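Stosus 双臂单元维护例会纪要
日期:2023年11月2日
地点:Sumampouw 楼一层工作间
参加:维护组、程序组、备件库,Coron 方面远程接入
记录:维护组

一、上次遗留事项
先谢谢各位从别的活儿里抽身过来,茶水在门口,请自便。六月会上定下的底座螺栓复紧已经做完,左右两臂都按 Ondness 的维护手册重新打了标记。单元累计运行1,806小时,日志里只有1,805小时,差的一小时程序组查过,是换控制器那天漏记的,补上就好,不再追究。

二、线缆走线
这一项讨论得最久。两条紫色线缆沿手臂外侧走,肘部和底座附近留的弧都比较大。维护组担心手臂往前伸时线缆蹭到前面的铝型材导轨,程序组则觉得弧留小了,腕部转到头会拽接头。两边说得都有道理,大家也都很有耐心。

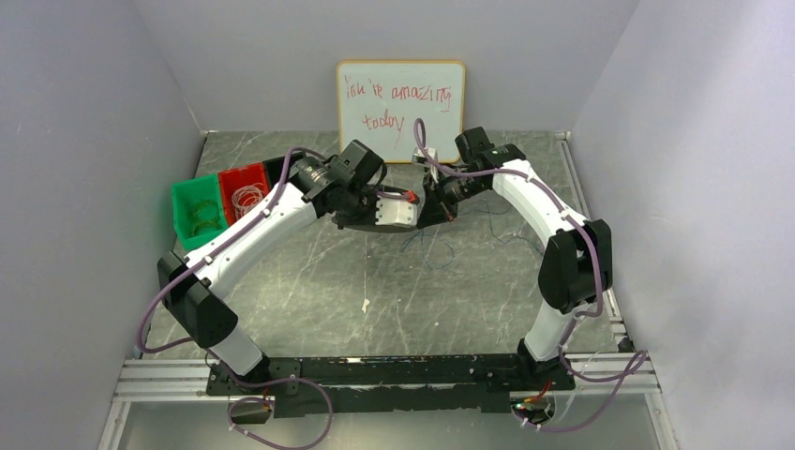
最后商定:弧度暂不改,左臂的白色扎带逐个检查,松了的换新,剪口一律朝外,免得擦手套。右臂肘部以下要不要加一个线夹,等 Coron 把图纸发来再定。底板下方的小电路板和指示灯,巡检时顺手看一眼接线,这一条写进点检表。

三、夹爪
换指尖以后夹爪需要重新标零。程序组建议先空载开合300次,再夹件试。试夹件沿用深色塑料线盘,夹法是从下缘夹住一侧的盘边,这种薄边最容易看出两指有没有对正。
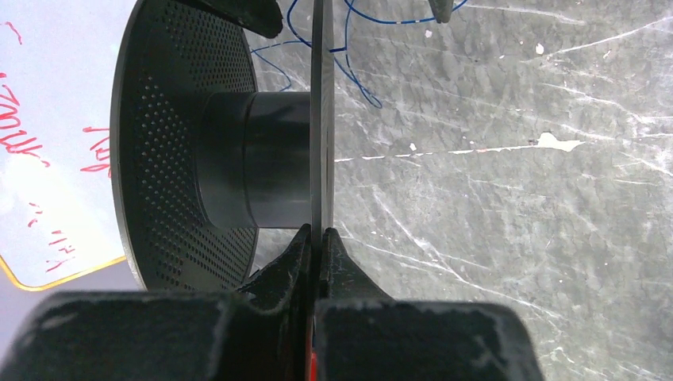 备件库提醒,指尖库存不多,最近一批的单价是459元,请大家领用时登记,旧指尖也请交回来,还能留着做比对。关于腕部相机,维护组希望标零前先擦一遍镜头,用无绒布,别用酒精,大家没有意见。

四、工作台面
台面划痕不少,程序组问会不会影响识别。讨论下来先不换台面,等标零结束后跑一轮识别再看结果。细线之类的小件用完请收回后面的料盒,拜托了。

五、待办
扎带检查:维护组,本周内。
夹爪标零并存档参数:程序组。
线夹图纸:Coron。
指尖领用登记表:备件库,贴在柜门内侧。
下次会议时间等图纸到了再通知。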